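Gristero – Gallery – Work at hand
Equipment plan, home collection
Posted Jul 27, 2021 by Signe Nyberg

Welcome to the gallery of our small group in Ham. On this page we put the work together with the planning for it, so that the people who decide over the money can also see for what it is spent. The text is longer than usual in our gallery. The budget for the next period must be ready before January, and I was asked to write down how we want to buy, and in which order.

We collect handling data in ordinary homes with hand-held grippers. Later the same tasks shall be done by an arm. Most of the questions I receive are about the arm, but the bigger part of our money goes to the small tools, and to everything that stands between the tool and the finished recording. I start therefore with the tools.

Hand-held grippers

We ask for six pairs. Four are planned for daily use and the others stay on the shelf as complete replacements. We discussed whether it is cheaper to keep only loose parts and to repair when something breaks. On paper it is cheaper. But a collector who stands in somebody's apartment with a broken linkage cannot wait for the workshop, and the visit must be arranged a second time with the family. One lost visit costs us more than the difference between a spare part and a spare tool.

The finger pads are a separate line in the budget. They are the part that touches everything – cardboard, tape, lids, fabric – and we treat them as consumables, in the same way as batteries and cleaning cloths. Groltell offers them in bags, and the price per piece becomes better when we take the large bag. I propose the large bag. The pads do not take much space and the model of the tool will stay the same for this period.

Pins and pivots we order once, together with the tools, from the same supplier. Last time we ordered them afterward and the delivery cost was higher than the pins.

Please check with every offer:
– are the pads included in the price of the tool, and how many
– is the handle available in a smaller size
– who pays the shipping when a tool goes back under warranty
– can we buy the linkage as one assembled piece

Bedroom, packing box. Cardboard box on the bed by the window, with jars, a bottle and a roll of yellow tape. Blue pads on the fingers.
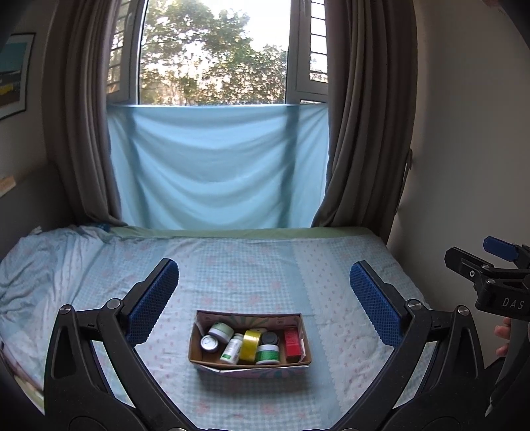
Roel Verhoeven would move the money in the other direction: buy fewer pairs now, he wrote under the first version of this plan, and put the rest in a reserve. A tool that lies on the shelf for a year has lost a year of its warranty. If the supplier can promise a replacement within a week, we need one spare pair, and I would pay extra for that promise before I pay for a second one.

I find this a fair point and I have asked for such a promise in writing. Until now the answer from Groltell is friendly but it contains no number of days. When we receive one, I will change the table. If we do not receive one, the plan stays at six. Roel is also right about the warranty, and I have added the starting date of the warranty to the questions for the supplier. It makes a difference for us whether it begins with the invoice or with the first use.

Household objects

This line was forgotten in the previous budget and was paid from the travel money, which made the travel report difficult to read. Containers, bottles, tape, boxes and bedding are cheap one by one. Over a whole period they are not so cheap. I have put 2000 euros for them.

We buy in normal shops, and we keep the receipts in the blue folder and not in the jacket (this is also a message to myself). Cosmetic jars and small bottles are useful for us in many sizes, with the round lids and the smooth surfaces that are difficult to hold. For boxes I would like to buy less and collect more. Every household has boxes, and those which come with printed sides are better for our purpose than a stack of identical new ones.

Please do not order objects online in quantity before somebody has held one in the hand. A jar which looks large in a web shop can be very small in reality, and returning it takes more working time than the jar is worth.

The arm

For the arm we compare two ways: to rent, or to buy the Cesonix. The rental offer is comfortable in the first months and becomes expensive after. The purchase needs a table, a fixed place, an inspection of the electrical installation and a person who is trained. None of these are written in the offer, and all of them will be written on invoices with our name on it.

For the preparation of the room I count with up to 2000 euros. I asked for the electrical part separately and I have the answer already. The table we can perhaps build from what is in the storage. I will measure it before I promise anything.

My own preference is to rent first. We still change the tasks often, and it would be a pity to own an arm which cannot reach into the kind of box we use. Before we sign, in either case, I would like to see these answers from the seller:

– reach with our gripper mounted, and not only the reach of the bare arm
– yearly service, with the travel of the technician included
– price of the software after the first year
– whether the rental fee is deducted if we buy later

The last one is the most important for me. On the telephone it was "normally yes". I would like to have it without the word normally.

Storage and transport

Each pair needs a hard case with foam. We have used textile bags, and they are light and pleasant to carry on the train, but the arms of the gripper press against each other inside. I ask for seven cases, one for each pair and one for chargers and small parts. The foam we can cut ourselves. Please let me know before you cut, there is a drawing.

Order of buying

First the tools, with pads and pins in the same order. After that the cases, as soon as we have the exact outer size. The household objects go slowly over the whole period and need no approval for each purchase, only the receipt. The decision about the arm comes last, and nothing before it depends on which way we choose.

If the total is reduced, I ask that it is taken from the preparation of the room and not from the pads. We can rent a place with a table for some weeks, but with worn pads we cannot collect.

Comments on the plan can be left under this page or sent to me directly. Corrections of my English are also welcome – the numbers I would like to discuss in person.

Back to gallery | Equipment | Homes | Contact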